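What is a pictogram?

A pictogram is a chart that uses small pictures to show numbers. Each picture stands for a certain amount. A line of writing called the key tells you how much.

Say a class in Pallton wants to show what everyone drinks at lunch. Kavinda draws one cup for every 2 children. The row for water has six cups, so 12 children drink water. The row for milk has two cups and half a cup. Half a cup means one child, so the answer is 5.

In total, 17 children are on the chart. You can check by adding the rows.

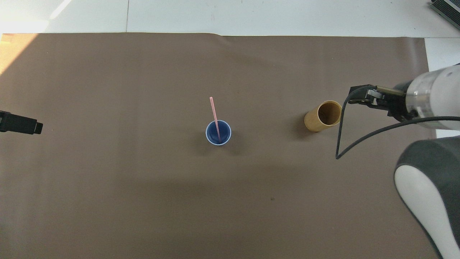 A blue plastic cup on brown paper.

Choosing the key

Small numbers are easy. Big numbers need a different key. The library in Olard lent 3262 books last year, and drawing every book would take far too long. If one picture stands for 500 books, you need six whole pictures and a bit more than half of another.

You lose some detail this way. A reader can see that the number is more than 3000 but can't tell exactly what it is. Some people write the number at the end of the row as well.

Keep the pictures the same size

Sajib made one big cup for water and one small cup for milk. His chart was hard to read. A cup drawn twice as tall and twice as wide takes up four times the space, so it looks like much more than double. Draw every picture the same size and line them up from the left.

Words to know

Key: the note that says what one picture is worth.
Data: facts or numbers that have been collected.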